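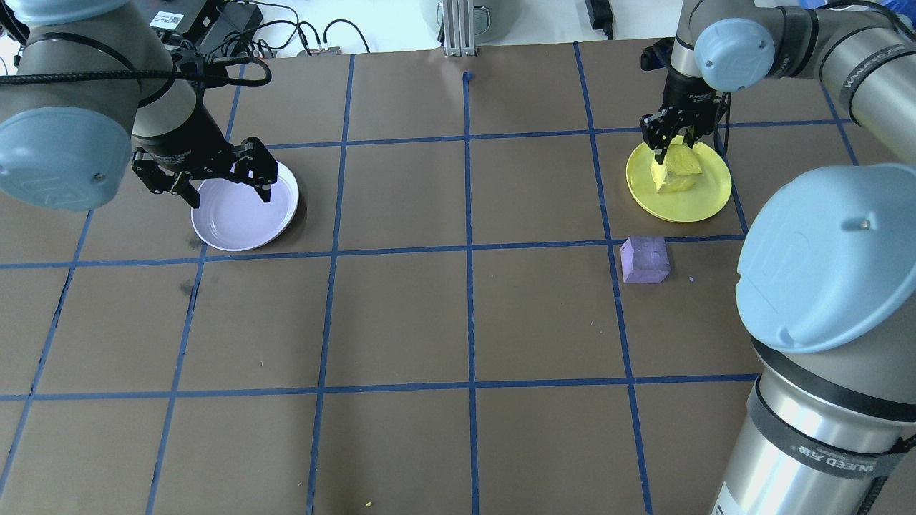 Kendex arms above a taped table, with a yellow block held over a yellow plate.

Kendex is a two-arm tabletop robot kit made by Clinier and sold to schools and small workshops. It was designed by Kyung-tae Noh and went on sale in June. Each arm ends in a two-finger gripper, and the kit is meant for light sorting work — for example, putting a soft block on the plate of the same colour.

Design

The two arms can be used together or one at a time. A grid of blue tape on the table helps the operator to place objects again in the same position for the next trial. The grid is not read by the arms. The maker advises light plastic plates and soft blocks for beginners, and the manual contains 12 practice tasks.
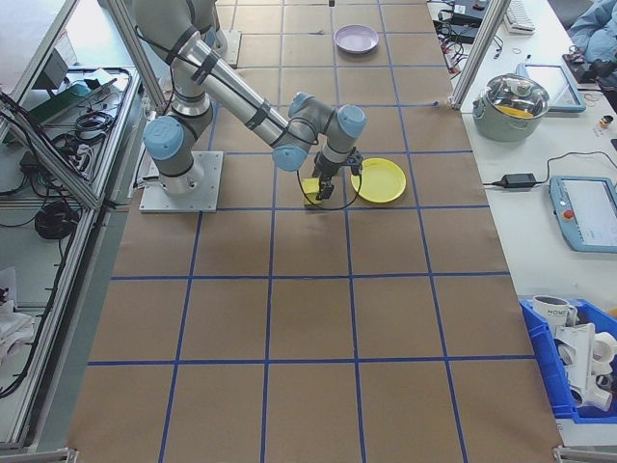 Price and versions

The full kit costs $2000, and a single arm costs $1145. A spare pair of gripper fingers is sold for $131. A smaller version, named Hyun, has the same gripper but a shorter reach.

Reception

The trade newsletter Fistberg reviewed the kit on April 13, 2025. It praised the gentle grip on soft objects but found the cables untidy — a complaint also made by several owners.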